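Kuvlow Forums > Arms and Grippers > Teaching by demo

Towel folding: hand guiding or remote?

gantrygoat
Posted Thursday, May 21, 2020

So I've been at the towel task for a while now and I'm stuck on how to collect the demos. I've got 60 done by hand guiding (grab the wrist, drag it through the fold, let go) and 13 with the leader arm. The hand guided ones look great when I play them back, and then the trained policy goes and pinches air an inch above the cloth. Every time!

Towel is a plain beige one with faint pink stripes, on a light wood table. I leave the tray with the two green balls out behind it, the next task uses those and I'm lazy about resetting.

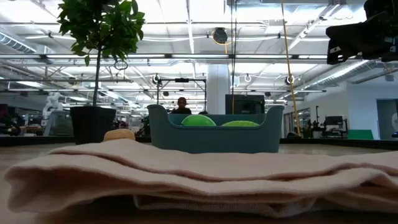 What I want to know before I burn another weekend: do I throw out the 60 and go all remote, or mix them? My remote ones are slow and kind of shaky, I'm not good at it yet.

prumton_pete
Throw them out. When you hand guide, your own arms are all over the camera view, and then at run time they're gone. The policy has never seen the table without you in it. I did 200 that way on a drawer task and ended up deleting every one.

lintroller
Disagree with pete. Hand guiding is the only way I get decent force on cloth. With a leader arm I can't feel a thing, so I either miss the top layer or grab all of them. You can record the path by hand, then replay it with nobody near the table and save the video from the replay.

prumton_pete
Replay works for a drawer. A towel never lands the same way twice, so the replayed path misses the edge and now you've saved a bad demo.

lintroller
You reset it carefully and toss the misses. I keep most of mine, but ok, it's tedious.

usport_ash
Can I ask how thick the towel is when you start the last fold? Once there are a few layers stacked up, my gripper height is off unless I teach that step by itself. Might be your pinching air thing, more than hand vs remote.

gantrygoat
Huh, maybe. It's pretty puffy by then and the upper fold curls at one end. I've been teaching the whole thing in one go.

usport_ash
Split it! I did 11 remote demos of only the last fold and it got way less dumb.

gantrygoat
Ok, trying that tonight with the leader arm. Keeping the 60 on a drive for now, sorry pete.

prumton_pete
Your disk space lol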